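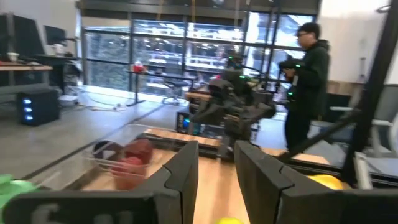 手で教えて片づけさせる:双腕アームの遠隔操作による卓上仕分けの模倣学習
チームYurt 後期プロジェクト実習 成果報告

1 はじめに

チームYurtは、後期の実習テーマに「ロボットに片づけを教える」を選びました。動作をプログラムに書き下す代わりに、人が遠隔操作でアームを動かし、そのときの関節角度と手首カメラの映像をまとめて記録し、学習に使います。前期の授業では座標を一点ずつ打ち込んでアームを動かしていたので、最初に操作器を握って自分の手の動きにアームがついてきたときは、全員声が出ました。あれは本当に楽しいです。

課題は、テーブルに散らばった果物模型、缶、コップなどから対象を選び、奥に並べた容器へ入れることです。学内の先行テーマFastthorpeで使われていた課題表をもとに、対象の品目と容器の割り当てを私たちで作り直しました。Fastthorpeは片腕で積み木だけを扱っていたため、両腕に広げた時点で課題表の半分以上が書き直しになりました。

2 構成

アームは左右に一本ずつで、どちらも二本指のグリッパを付けています。操作者はテーブルのそばに立ち、操作器を両手で持って動かします。記録には研究室で使っているBerkeckという収録ソフトを使い、学習側は講義で配られたFlelentという学習コードを改造しました。Berkeckは開始と終了をキー一つで区切れるのが便利で、失敗した回に印をつける機能もあります。ただ、印をつけ忘れるとあとから映像を見直すことになります(見直しました)。

最初の一週間はほぼ配線と時刻合わせで終わりました。映像と関節角度の時刻が少しずれていて、再生すると指が閉じる前に物が持ち上がったように見えるのです。ログの時刻を受信時から送信時に変えたところ、ずれは目で見て分からない程度になりました。この週は何も学習させていないのに、報告書に書くことが一番多い週でした。

3 教示データの集め方

目標は教示300本で、最終的に学習に使えたのは276本でした。一本の教示は、物を並べ直してから、決めた対象を全部容器に入れ終わるまでです。つかむ動作で区切ると1,223回分になります。操作はメンバーが交代で行いました。

やってみると、人によって動かし方がまるで違います。速い人は物の真上まで一気に行ってから下ろし、慎重な人は斜めから少しずつ寄せます。どちらでも片づくので、はじめは気にせず混ぜていました。ところが混ぜたデータで学習させたアームは、物の手前で迷うように左右に揺れます。二通りの教え方の間を取ろうとしているらしい、という仮説が出て、ここから打ち合わせが急に盛り上がりました。

そこで操作の約束を決めました。

・物の真上で一度止まり、それから下ろす
・つかんだら、容器の縁より高い位置まで上げてから横に動かす
・左右のアームを同時に中央へ入れない
・落としたときは拾い直しまで記録する

最後の約束は、かなり議論しました。失敗を含む教示は捨てるのが普通だと思っていたのですが、試しに残してみると、学習後のアームが落とした缶にもう一度向かうようになりました。拾い直しに成功するのは毎回ではありません。それでも、初めて自分で戻っていったときは、思わず拍手してしまいました。 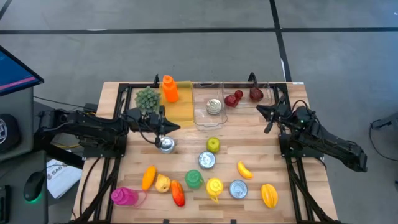
配置の決め方も、教示の質に大きく影響します。同じ並べ方ばかりだと、アームは物を見ずに位置だけを覚えてしまうため、一本ごとに並べ替えることにしました。難しいのは缶で、上から近づくと指が缶の向こう側をほとんど隠してしまいます。左のアームの指先を銀色の缶のすぐ上まで持ってきたこの位置関係は、約束の一つ目に書いた「真上で止まる」姿勢を説明するときに便利で、新しく操作する人には必ずここから練習してもらいました。缶のふたも木の天板に置いてあると薄くて、つかむにはかなりのコツがいります。奥の透明な容器は、赤い果物を入れる側と缶を入れる側とを隣り合わせにしたので、操作中に行き先を取り違えることがありました。ピンク、緑、黄色の取っ手付きコップは、取っ手の向きまで変えて並べると急に難度が上がります。

4 学習と試行

学習はFlelentの標準設定から始め、入力を手首カメラだけにした場合と、上からのカメラを足した場合を比べました。手首カメラだけだと、指の近くに来てからの動きはなめらかですが、遠くの物を探すのが苦手です。対象が画面の外に出ると、その場でしばらく止まってしまいます。上からの映像を足すと探す動きはよくなり、その代わりに、指を閉じる瞬間がわずかに早くなる癖が出ました。原因はまだ突き止めていません。二つの映像の解像度をそろえたときに手首側を粗くしすぎた可能性があり、次に試したい項目の筆頭です。

品目別では、バナナのような細長い物が予想より得意でした。どこをつかんでもそれなりに持ち上がるからだと考えています。丸いリンゴは指の間から逃げやすく、横から当てると転がります。教示のときは人が転がった先を目で追ってすぐ対応できるのに、学習後のアームは元の場所を一度つかみに行きます。この「空振り」を見るのが面白くて、記録映像を何度も再生しました。

途中で、指先に滑り止めのテープを貼る改造もしました。材料費は3,000円近くかかり、班の予算としては大きな出費でしたが、缶を持ち上げるときの滑りは明らかに減りました。困ったのは、貼る前の教示と貼った後の教示で、必要な指の閉じ方が変わったことです。貼る前のデータを捨てるかどうか迷い、結局、貼る前と後を示す値を入力に一つ足して両方使いました。道具を変えるなら収録を始める前に変えておくべきでした。来年のチームには強く伝えたいです。

5 操作する側の話

遠隔操作の上達についても書いておきます。初日は缶を一つ容器に移すだけで肩がこりました。奥行きがつかめず、指が天板に当たる音がするたびにひやりとします。慣れてくると操作器を見なくなり、アームの指先が自分の指のように思えてきます。交代の目安は最初一時間にしていましたが、後半になるほど動きが雑になるのがログの速度にも表れていたので、二十分ごとの交代に短縮しました。休んでいる人が並べ替えと印つけを受け持つようにすると、収録の流れも途切れません。

両腕の操作は、片腕とは別の難しさがあります。右で持っている間に左を動かすと、意識しないうちに右も下がります。練習用に、片方で物を持ったまま、もう片方だけで別の物を運ぶメニューを作りました。地味ですが、これが一番効いた練習だと思います。

6 残った課題

コップは取っ手をつかむ教示と縁をつかむ教示が混ざったままで、約束を決めきれませんでした。学習後の動きもその通り、向きによって取っ手に行ったり縁に行ったりします。両腕での受け渡しは教示を数本録ったところで時間切れになり、今回の学習には入れていません。缶を右から左へ渡す動作は人が操作してもまだ成功したりしなかったりで、まず操作側の練習が必要です。

収録データと操作の約束の一覧は、研究室の共有フォルダの「Yurt」に置きました。テープを貼る前と後でフォルダを分けてあるので、使うときは一覧の備考欄を先に確認してください。受け渡しの収録は12月に再開する予定で、操作をやってみたい人を募集しています。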